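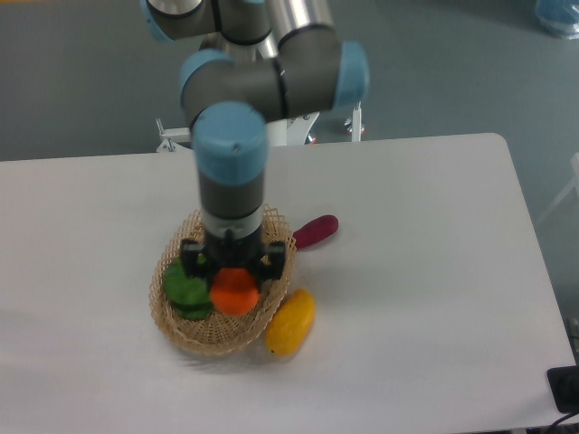

Stekport Farm Box: Questions We Get a Lot

What comes in a box?
Whatever grew. In July that means tomatoes until you beg us to stop. In January it means roots, and you will learn to like rutabaga or learn who among your neighbors does.

How much does it cost?
A small box is $15 and a large one is $34. The large feeds a family of four, or one person with big plans for soup.

Can I swap things out?
Up to two items per box, if you tell us by noon the day before pickup. Kale can't be swapped for strawberries. People have tried.

Where do I pick up?
At the Sulik Street lot or behind the Britis bakery, from 3 p.m. to 6 p.m. Bring your own bags.

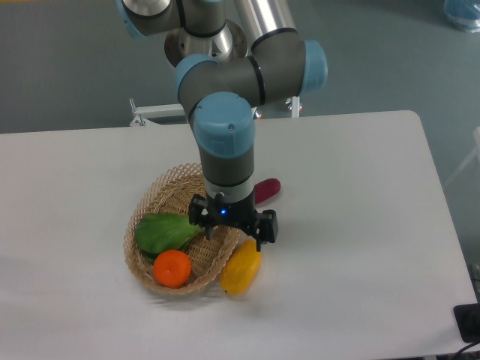
If you can't make it, send a friend. Boxes left after 6 go to the food pantry, and we don't refund those.

Is everything organic?
The greens and herbs are certified. The apples come from the Ó Dubhghaill orchard, which sprays twice a year and will tell you all about it if you call.

Why is there dirt on my carrots?
They were in the ground.

Is there a waiting list?
Yes. We pack 197 boxes a week and the cooler is full. Spots tend to open up in late summer, right after the third week of zucchini.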